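Chapter 3
Planning and Budgeting for a Robotic Work Cell
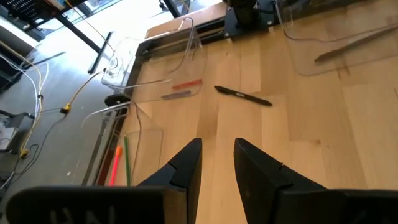

An organization that decides to automate a handling task usually begins with the price of the arm. Managers request quotations, compare reach and payload, and enter the lowest acceptable figure in the capital plan. The remaining items are then fitted into whatever money is left. This chapter follows the opposite order. It starts with the task, moves to the items that touch the work, and comes to the arm only after those have been settled.

Consider a simple sorting job in which pens, pencils, and markers are picked from a wooden tabletop and placed in clear acrylic bins. The objects are light and inexpensive, and almost any small arm could lift them. The planning questions lie elsewhere. A pen is narrow and rests low against the table, so the shape of the fingertips matters more than the strength of the grip. Clear bins have thin walls that show mainly as reflections and edge highlights, and a camera mounted at the wrist may have trouble locating them, particularly when daylight enters from nearby windows. Each of these conditions can add a line to the budget, and none of them appears on a quotation for an arm.

3.1 The Trulham Case

The examples in this chapter are drawn from the planning records of Trulham, a distributor of school and office supplies. Its operations manager, Geum-ok Cha, was asked to prepare a purchase request for one trial cell. The first draft contained a single entry for the arm and gripper together. The finance office returned it with a request for a full list of supporting items.

The second draft was prepared with Seul-gi Cho, a planning engineer at the integration firm Trastholm. It separated the request into equipment, site work, and operating costs. Replacement fingertips were entered at 476 dollars per year. Site work, including power, cable routing, and a fixed mounting rail, came to 4,000 dollars. The revised request was longer and the total was higher - but it was approved at the first reading.

3.2 Costs That Are Commonly Left Out

Three groups of costs are often missing from a first request.

Cabling and floor space. Cables for power, data, and cameras must be routed, protected, and labeled. Cables left on the floor create a tripping hazard and are easily pulled loose. The plan should show where each cable will run and who will pay for covers or trays.

Containers and work surfaces. Existing bins and tables are often kept to save money. This is reasonable for a trial, provided that the buyer has tested them under the lighting in which the cell will run.

Staff time. Setup, training, and daily checks draw on people who already have other duties. Trulham recorded 203 hours of staff time during its trial, and these hours were charged to the project - a practice this text recommends.

3.3 Before Reading Further

Students should obtain the Plerkano planning worksheet from the course materials and complete the first page for a task of their own choosing. The worksheet asks for the objects to be handled, the surface on which they rest, and the containers that will receive them. Prices are not entered until Section 3.5.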